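Can a machine put the cutlery away yet?
Gallery
January 8, 2021
Words and pictures: Filipa Torres

I have been asking people who build and sell machines the same question for most of a year: which ordinary chores can one do from start to finish without a person stepping in? The replies tend to start with vacuuming and end there. Floors are flat, and a vacuum doesn't have to pick anything up. Once a job involves hands, the replies get longer and less certain.

Cutlery is a good test because everybody knows what the finished job looks like. A teaspoon goes with the teaspoons. A child of six can do it while talking about something else. For a machine it means finding a thin, shiny object, closing on it without pushing it away, lifting it, and letting it go in a space not much wider than the object itself.

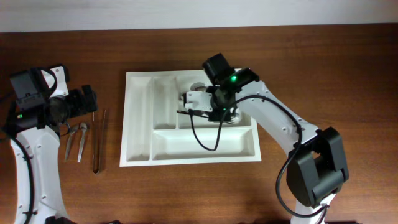 Metal is the first difficulty. A polished spoon reflects whatever is above it, so its colour and outline change as an arm moves over the top. Depth sensors often return nothing useful from it at all. Developers used to get around this by painting test objects matte grey, and a few still do, but people don't eat with matte grey spoons.

The second is that cutlery lies flat. You or I would press a fingertip on the bowl so the handle tips up, or slide the spoon to the edge of the bench. We don't notice doing it. A two-fingered gripper has to come down very close to the surface and stop at the right height. Too high and it closes on air, too low and it hits the table. At Horrocks, a small kitchen equipment firm I visited in April, the staff told me they had replaced more fingertips than any other part.

Then there is the tray. Real drawers are full of dividers, and dividers catch things. A fork dropped at the wrong angle will sit across two compartments and block both. Some programs let go and move on, and others go back for a second try. The second try takes longer and is worth having.

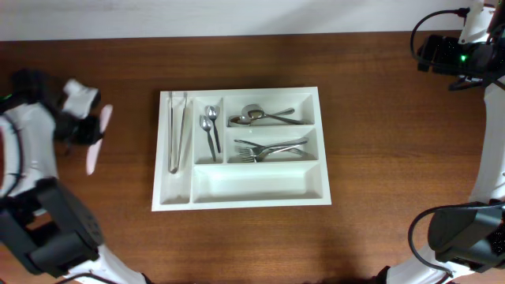 Teaspoons in the narrow middle section, larger spoons top right, forks below them and tongs down the long left side. The wide section along the bottom is empty.

I would accept that tray in my own kitchen. The forks are slightly crossed and one large spoon is resting on another, but mine look much the same by the end of the week. Neatness matters less than people in the trade seem to think. What matters is that you can reach in for a teaspoon and come out with a teaspoon.

Speed is another matter. Trevness, which runs staff canteens, gave me the figures from its own trial. Its kitchen sorts 600 pieces after a lunch service. With a machine on the bench for the whole afternoon, 416 were done before the dinner shift needed the space, and staff finished the rest by hand. The manager there was fair about it. She said the work was fine and the hours were not, and that she would look at it again when the price came down.

A shop floor asks for slightly different things. Skolov packs boxed cutlery sets for retailers and has had machines on part of its line for years, but every piece arrives facing the same way on a belt. That is a much easier job. When a mixed bin of returns comes in, it goes to 2 people at a table, and the company has no plans to change that.

At home the problem is variety. My own drawer holds tongs, a bottle opener, a bent skewer and four kinds of spoon, none of which match. A machine trained on one set may do well on that set and poorly on the next. The engineers at Rerkumton, who work on household handling, say new shapes are where most of their time goes. They have a shelf of odd utensils bought from op shops for that purpose – egg slices, pickle forks, a grapefruit spoon with teeth.

So, can it be done? Sorting a handful of known pieces into a known tray, with the tray already out on a table, yes, and I think that is further along than most readers would guess. Opening the dishwasher, taking out the basket, sorting a mixed load and shutting the drawer afterwards is a longer job, and I haven't yet been shown one machine doing all of it.

The next gallery in this series looks at folding tea towels.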